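The night Ilídio Loureiro was to record his special at the Cluluma, he sat in the dressing room with his shoes off and read the bit about the divorce one more time, moving his lips the way his grandmother used to do with her prayers.

He had been telling it for sixteen months. He had told it in the back rooms of bars and on a ferry once, and over time it had grown a beginning and a middle and a very good ending, in which his wife drove away with the dog and came back an hour later to return the dog. People loved that. They would put their hands flat on the table and lean forward, and he'd wait, and wait a little more, and then say, "She kept the leash," and the whole room would go.

The trouble was that she was in Ikuvholm that night. Bermúdez had told him at the sound check, in the same voice he used for telling people about parking.

"Your wife called for a ticket," he said.

"Ex-wife."

"She said wife. I gave her row eight, on the aisle. Was that wrong?"

Ilídio said it wasn't wrong at all, and then went and stood in the alley for a while next to the bins.

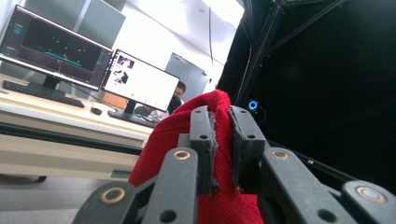 The Cluluma held two hundred people if you counted the balcony, and you had to count the balcony, because Bermúdez had sold it. It had been a movie house and before that a place where farmers came to argue about milk, and it still had the same long curtain, patched so often that the patches had patches. Ilídio had done his first five minutes there when he was young and had a mustache. Marta had been in the audience then too, though they hadn't met yet. She told him later that she'd laughed only once, and that it was at the mustache.

He thought about that a good deal while the seats filled up. You can hear a house filling from the dressing room at the Cluluma, since the pipes carry it - coughs and coats, somebody explaining to somebody else that they were in the wrong row. He took out his pen and crossed out the leash, and then the dog. Then he looked at what was left of the bit and saw that it was mostly a man complaining about a toaster, so he wrote the dog back in above the line, very small.

"Five minutes," said Bermúdez through the door.

"How long do I have to fill?"

"Sixty. You know it's sixty. Dedier paid for sixty and Dedier is going to get sixty, if I have to come out there and sing."

Dedier was the company that was going to put the special out, and it had sent down a polite young woman with a headset who kept asking if he needed water. He had four glasses of it lined up already. He drank one to please her and went on.

The first half hour went as well as anything he'd ever done. He did his father and the lawn mower, and he did the dentist, and a man in the balcony laughed in such high, helpless squeaks that Ilídio had to stop and ask if he should call someone. All that time he didn't look at row eight. He looked at seven and he looked at nine.
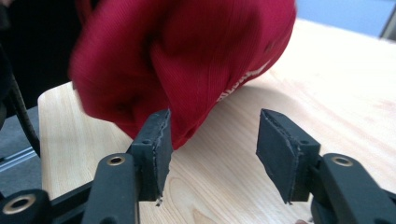
Then it was time, and he heard himself say, "So, I was married," the way he always said it, and there was the usual warm little groan, and he looked.

She had cut her hair. She was sitting with her coat on, as she did everywhere, in case there was a draft, and she had her hands folded in her lap and her chin up. He knew that chin. It was the chin she wore when his mother was about to serve the fish.

He told it, though a good deal slower than usual. He told them about the car and the suitcases, and when he got to the dog he found he was telling the part he'd always left out, about how he'd stood at the window for the whole hour with the dog's bowl in his hand, and had filled it, and emptied it, and filled it again. It got no laugh. It got a kind of quiet he'd never had in a room before, and the young woman with the headset leaned out from behind the curtain to see if something had broken.

"And then she came back," Ilídio said, "and gave me the dog."

He waited, and a little more. He had the line ready, and he found that he didn't much want it.

"I kept the leash!" called Marta from row eight.

The balcony went first, led by the squeaking man, and then the floor, and it went on so long that Bermúdez checked his watch and began, for the first time that evening, to look happy. Ilídio held on to the microphone stand with both hands. When he could talk again he asked her whether she still had it, and she said of course she did, it was a good leash, it was in the car.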